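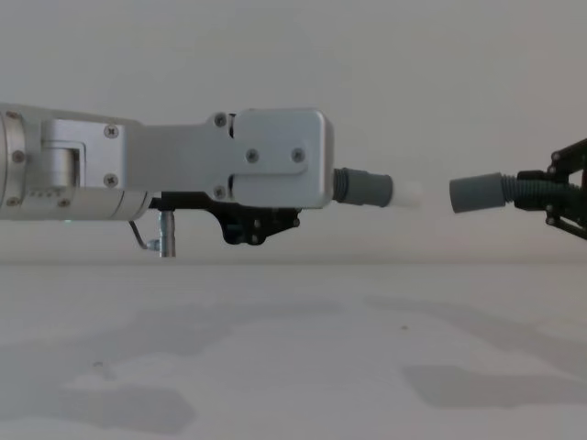

3 min read

Norðdahl 1292 is a two-part, solvent-free epoxy adhesive for bonding steel, aluminum, cured concrete and most rigid composites. Mix ratio is 1:1 by volume. The mixed paste is non-sag on vertical surfaces and can be applied by spatula or from a side-by-side cartridge with a static mixer. Supplied in 50 ml cartridges, 20 per carton.

Typical uses: anchor plates, threaded inserts, stair nosings, patch repair of cracked castings. Not suited to polyethylene, polypropylene, PTFE or silicone rubber. For flexible joints or glazing, use Wovach sealant instead.

Surface preparation

Remove oil, loose rust and old coatings. Abrade metals to a uniform matte finish and wipe with a clean solvent-dampened cloth. Concrete must be fully cured and free of laitance. Bond as soon as possible after preparation — aluminum in particular should not be left overnight.

Application

Fit the cartridge to the gun and extrude until both components flow evenly, then attach the mixer. Discard the first 3 ml from each new mixer. Apply to one surface, close the joint and clamp with light, even pressure.

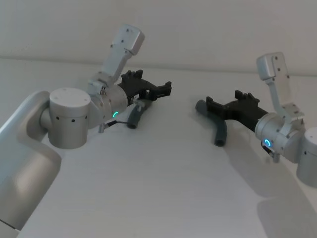
Leave the joint clamped until the squeeze-out can no longer be marked with a fingernail. Cure slows considerably in cold conditions, and parts stored in an unheated area should be brought indoors the day before bonding. Full load should not be applied until cure is complete. Uncured adhesive can be removed with acetone; cured adhesive has to be cut or ground away.

Storage

Keep cartridges upright, capped and out of direct sunlight. Some crystallization of the resin side may occur in storage. It is reversed by gentle warming and does not affect strength.

Color: gray when mixed. The black version was discontinued in July — remaining stock is sold through Vostton only.

Technical contact: Signe Þrastardóttir, Nolstead
Data sheet revised Tue 3 March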